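Ticket 1173 – Open day demo cell, whiteboard drawing task
Site: Steneck, Hall 2
Opened by: Carnegie integration desk
Status: Closed, one follow-up
Date: 24/10/2019

Reported problem: Arm stopped with a contact force fault during the morning run-through. Stroke starts were faint, then the pen loaded up and the controller tripped. Visitors due after lunch.

Checked:
Board level and clamped. No play at the feet.
Marker seated in the fingers, no slip by hand.
Force limit in the Trusora job file set to 86, same as the June demo.
Board plane taught before the stand was moved. Not retaught since.

Action: Retaught the board plane at four corners and the center. Approach speed lowered to 200 in the job file. Left the force limit alone. Ran the single-line test from the operator panel before loading the visitor patterns.
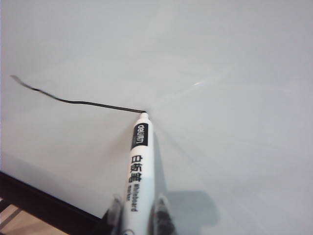
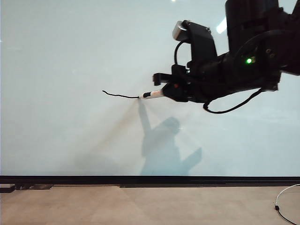
Single-line test, marker on the board, wrist view first and side view second.

Result: Test finished with no fault. The start of the line is still thin and gray, and the stroke has small waves in it. Acceptable for the open day – the visitor patterns are name tags and simple outlines.

Visitor session ran to schedule. One stop, operator pressed pause by mistake, resumed from the panel.

Follow-up: Grolside to send the revised approach routine with a short dwell at pen-down. Load it on the bench cell before it goes to Steneck. Reteach the plane each time the stand is moved; added to the setup sheet.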